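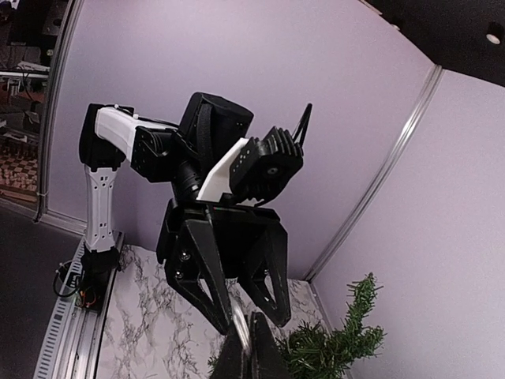

Yanling Zeng fait remarquer que la plupart des sapins de table sont mal garnis faute d'un plan de travail organisé, et que la question de la place des accessoires devrait être réglée avant celle du style.

Chapitre 2
Garnir un sapin artificiel de petit format

2.1 Préparation du poste

Le sapin de table se garnit sur une surface plane, dégagée et assez claire pour que les petites pièces y restent repérables. Les ornements sont réunis dans un contenant unique à bords hauts. Les coupelles et les bols reçoivent les crochets et les attaches de rechange. Le sapin est posé en retrait, le contenant devant, du côté de la main dominante.

Avant toute pose, on contrôle trois points : la stabilité du socle, la verticalité du tronc, l'ouverture des branches. Les rameaux comprimés par le stockage sont écartés un à un, en partant du bas. Une cime courbée peut être redressée ou conservée telle quelle ; dans le second cas, on en tient compte pour la répartition des masses.

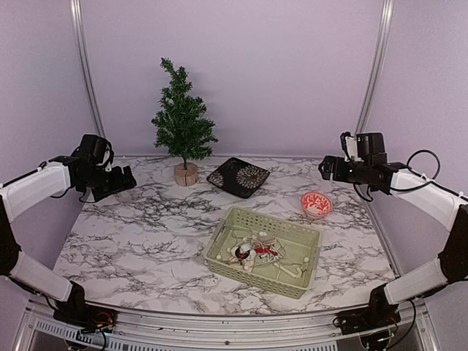

Figure 2.1. Sapin nu sur socle de bois, coupelle carrée à motifs floraux, bol et corbeille vert pâle.

2.2 Ordre de pose

La guirlande précède les boules. Elle est engagée dans le feuillage et non tendue en surface, les brins pouvant croiser la face avant à l'horizontale ou en V. Viennent ensuite les boules, puis les pièces ajourées (étoiles, flocons), plus encombrantes et plus sujettes à l'accrochage.

Pour un sapin de ce format, la masse suspendue à une même branche ne dépasse pas 10 g et la masse totale des ornements reste inférieure à 200 g. Au-delà, les branches basses s'affaissent sur le socle. On alterne les côtés à chaque pose.

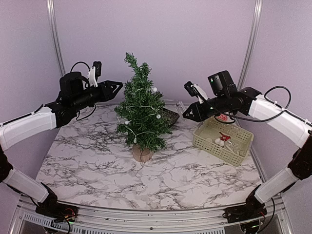
Figure 2.2. Boules et brins blancs en place sur les branches ; autres ornements, dont une étoile ajourée, dans la corbeille.

La section 2.3 traite de l'équilibrage, la section 2.4 du démontage et du rangement par type de pièce.

Commentaires des lecteurs (2)

Dehua Hao
La limite par branche vaut-elle aussi pour les modèles à tige souple ? Les miens plient bien avant.

Gerardo Martinelli
Il manque un renvoi au chapitre sur les attaches. Sinon, ordre de pose conforme à ce que nous pratiquons chez Semier.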